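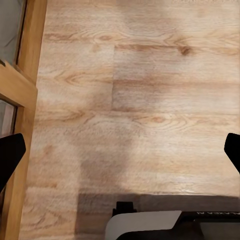
Liste : teleop-simulation
Objet : Re: Téléopération en simulation, dérive du poignet droit près des murs
De : Mayuree Chaimongkol

Bonjour Wiroj, bonjour à tous,

Je réponds dans le corps du message.

Wiroj Pongsiri a écrit :
> Nous avons repris la scène de l'appartement pour enregistrer des démonstrations
> à distance. Au milieu de la pièce, tout va bien. Dès que l'opérateur approche
> la pince d'une paroi, le bras commandé et le bras simulé ne sont plus d'accord,
> et la démonstration est rejetée à la relecture. Sur 40 essais, nous en gardons
> trop peu pour entraîner quoi que ce soit.
> Est-ce que ça vient du casque, du réseau ou du modèle de contact ?

Le modèle de contact, à mon avis. Chez Zornitz nous avons eu le même symptôme en avril avec des opérateurs expérimentés, sur un réseau local, donc j'écarterais le réseau.

L'opérateur pousse sa manette un peu au-delà de la surface. Le solveur arrête la pince, la consigne continue d'avancer, et l'écart s'accumule. Quand l'opérateur revient en arrière, rien ne bouge pendant un moment, puis le bras part d'un coup. À la relecture, on a une trajectoire de consigne qui traverse le mur et une trajectoire mesurée qui s'arrête devant. Si vous entraînez sur la consigne, la politique apprend à pousser.
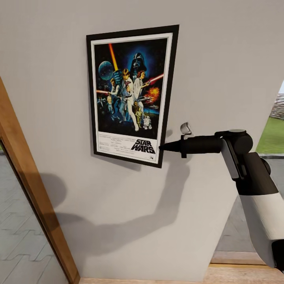
Scène de l'appartement, le bras près du coin inférieur droit du cadre.

Dans cette position, la vue compte beaucoup. L'opérateur juge mal la profondeur sur un mur uni, et l'ombre portée du bras est souvent son meilleur repère. Vérifiez que les ombres sont activées dans le rendu envoyé au casque. Chez nous elles étaient actives dans l'enregistrement mais coupées dans le flux de l'opérateur, pour gagner en fluidité. Nous l'avons découvert au bout de deux semaines.

Ce que nous avons changé, dans l'ordre :

1. Consigne bornée : si l'écart entre consigne et mesure dépasse 4 mm, la consigne est ramenée sur la mesure. L'opérateur sent un léger glissement de repère, il s'y fait.
2. Vitesse divisée par 2 à l'approche d'une surface fixe. C'est pénible pour les grands déplacements, nous l'avons mis sur une pédale.
3. Enregistrement séparé de la consigne brute, de la consigne bornée et de la mesure. Les 3 flux ont le même horodatage, celui du simulateur.

Le point 3 ne corrige rien, mais il permet de retrier les anciennes démonstrations sans les refaire, à condition d'avoir gardé la consigne brute. Est-ce votre cas ?

Pour le guidage à la main sur le bras réel, le problème ne se pose pas de la même manière, la personne sent la paroi. Nous gardons donc ce mode pour les gestes avec contact, et la télécommande pour les prises et les déplacements. Le mélange des deux jeux demande de rééchantillonner, le guidage à la main est bien plus lent.

Le script de tri est dans le dépôt Mumano, dossier outils. Il attend l'ancien format de journal, il faudra renommer les champs du poignet. Je n'ai pas testé avec le bras droit seul.

Si quelqu'un de la liste utilise un retour d'effort sur les manettes, je veux bien savoir si le bornage de la consigne reste supportable.

Mayuree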